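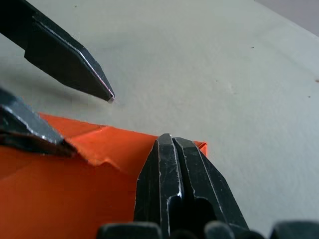
Start with luminance contrast. A printed notice has two contrasts to manage: ink against sheet, and sheet against whatever is behind it. Most style guides cover the first and skip the second. The bright orange paper on the slide is easy to find against an off-white tabletop even before there is a word on it, and most of that is hue. In lightness the gap is smaller. Say this slowly. People write down "orange works" and miss the reason.

Define terms. Detection is noticing that a sheet is there. Legibility is telling the letters apart. Reading is the rest and is out of scope today. Color of stock mainly drives detection. Type size and ink mainly drive legibility. The two pull against each other once the stock gets dark, as black ink loses contrast on it.

Stikthorpe case. Tenancy notices in stairwells, white stock on cream walls. Around 2,000 sheets posted in one winter. Residents reported not having seen them. Piret Lūse changed the stock and left the text, type size and posting height alone. Keep to what was changed. Do not quote a percentage; the before and after periods are not comparable and someone will ask.

Pause for the lighting question if it has not come up. Under warm lamps, cream and white move closer together. Orange shifts too, but stays separate from pale walls. Under old sodium fixtures hue differences mostly collapse and only lightness is left. Recommend checking a sample in place, after dark, with the fixtures that are actually there.

Next slide. 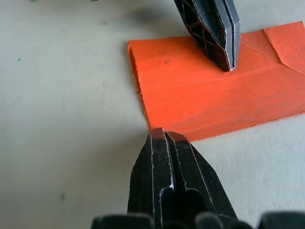
Strong hue separation: orange on pale gray-white.

Fluorescent versus ordinary dyed stock. Fluorescent dyes absorb short wavelengths and emit longer ones, so the sheet can look brighter than a plain white surface beside it. The effect depends on the short-wavelength content of the light. Near a window it is strong. Under warm LED it is weak. It also fades: the Lovik sample sheets went flat on the south side of the hall and held up on the north side. Ordinary dyed stock starts duller and changes less.

Weight. Below a certain weight the wall shows through. Abdella and Ander sheets are on the side table, pass them around now. Hold each one over the dark strip, then over the light strip. Ask which one changes. Allow three minutes, no more, the last session overran here.

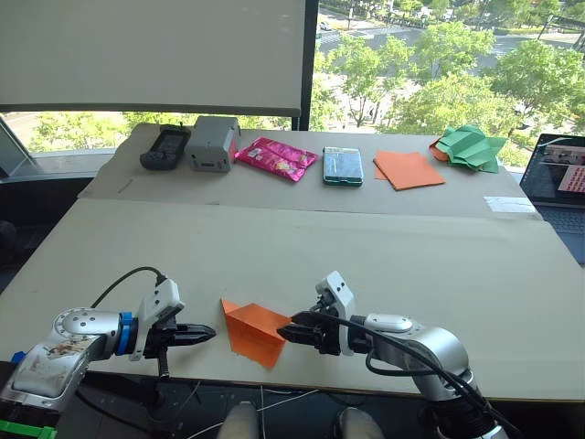
Low-contrast pairs are harder to spot in planning than on site. On screen they get picked as two named swatches, side by side, with a hard line between them. In a room the line is a cut edge and a thin shadow. Pale cardboard laid over a beige table is a fair case of this: the two are close in color, so an unprinted label cut from that board would depend largely on its edges. A printed border fixes most of it. Make the border dark and continuous, and keep it off the trim line so a bad cut does not remove one side.

Color vision. Do not let hue carry meaning alone. If orange means urgent and green means routine, put the word on the sheet as well. Phyllis Haslam's wording: the color gets them to the sheet, the heading tells them what it is. Credit her.

Limits. Everything above assumes a viewer walking past at normal speed in a lit corridor. It does not cover vehicles, emergency signs or anything with a legal color code. Refer those to the relevant standard and move on.

Handout: 200 copies, at the door, on the dyed stock. Spare samples go back in the box sorted by weight.

Likely questions
Laminate? Gloss adds glare under point sources. Use matte.
Yellow? Very light, so good for black ink, poor against cream walls without a border.
Cost? Depends on run length. Take it after the session.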